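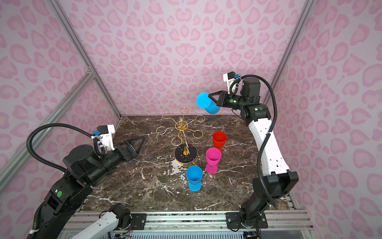 Setting up a two-arm tabletop cell: rules before the first run

This page covers the checks we apply to a bench cell with two arms on a shared front rail. It assumes the arms are already mounted and homed. The worked task is placing plastic goblets on a wire glass rack.

1. Check the mounting

Torque every screw on the rail plates in a cross pattern and mark each head with paint pen. Repeat after the first 13 hours of running. Push each base by hand with the power off. Any movement you can feel is a fail.

2. Route the cable hoses

The corrugated hoses need enough slack for full wrist rotation, but a loop must not be able to drop over the gripper or catch on the other arm. Jog each joint to both limits at low speed and watch the hose, not the tool.

3. Assign the space

Both grippers can reach the rack, so the middle of the table is a shared zone. Only one arm may be inside it at a time. The second arm waits outside with its gripper open until the first has cleared the zone by at least 5 cm. Set this in the controller – an agreement between operators does not count.

4. Choose the objects

Use plastic drinkware for all trials. Glass is allowed only after 2,000 cycles without a drop, and then only with eye protection. The rack must stand on its base without rocking. Start each trial with empty loops and the goblets upright, and keep them clear of the bases.

5. Handle a piece held at an angle

A tilted or inverted cup is normal during a transfer. Do not correct it by hand. If the grip looks wrong, pause both arms, lower the piece under jog control and restart the trial.

6. Log and sign off

Record the operator, the program version and every stop. Two people sign the sheet. At the Pundby bench these are Yi-an Ahn and Spyros Kadrić; the Musley bench keeps its own list.

Revision 2, 2024-05-28. Changed: clearance in step 3, paint marks added to step 1.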